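会社概要

株式会社Zadenは、業務用粘着テープおよび梱包用資材の選定、試験、小口供給を行う専門商社です。製造設備は保有せず、国内外のメーカーから原反を仕入れ、自社で裁断、巻き替え、検品を行っています。取扱品目は870点、うち常時在庫は477点です。

事業内容
・布粘着テープ、養生テープ、透明梱包テープの販売
・指定幅への裁断(最小ロット200巻)
・被着体別の粘着力試験および報告書の作成

試験業務は技術課が担当します。塗装鋼板、樹脂板、コンクリートなど、顧客から支給された被着体に試料を貼付し、所定時間の静置後に引きはがし粘着力と糊残りの有無を記録します。再剥離性の評価では、貼付期間を変えた試料を並行して保管し、基材の破断が生じた場合はその位置も報告書に記載します。

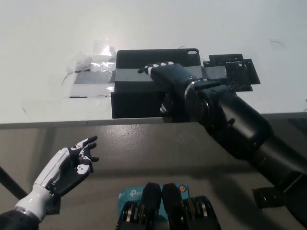 Slavica Shehuからは、カタログ値だけで品番を決めていた頃は糊残りの苦情が絶えず、被着体ごとの試験値を購買基準に加えてから品番の見直しが容易になった、との意見が寄せられています。報告書の書式についても、温度条件を表の先頭に置いてほしいとの要望があり、現行版に反映済みです。

品質管理
入荷品はロット単位で抜き取り検査を行います。検査記録は裁断後の製品番号と紐づけて保存し、照会に応じて開示します。保管庫は温湿度を連続記録しており、使用推奨期限を過ぎた在庫は出荷しません。

組織
代表 Krum Vlachou
技術課 Ermira Atanasov
営業課 Krešimir Halilović

受付
見積依頼は書面または電子メールで承ります。試験の依頼には、被着体の材質、表面処理、使用温度、想定貼付期間の明記が必要です。土曜日は出荷業務のみ行います。12月は試験枠が限られるため、事前に技術課へ日程をご確認ください。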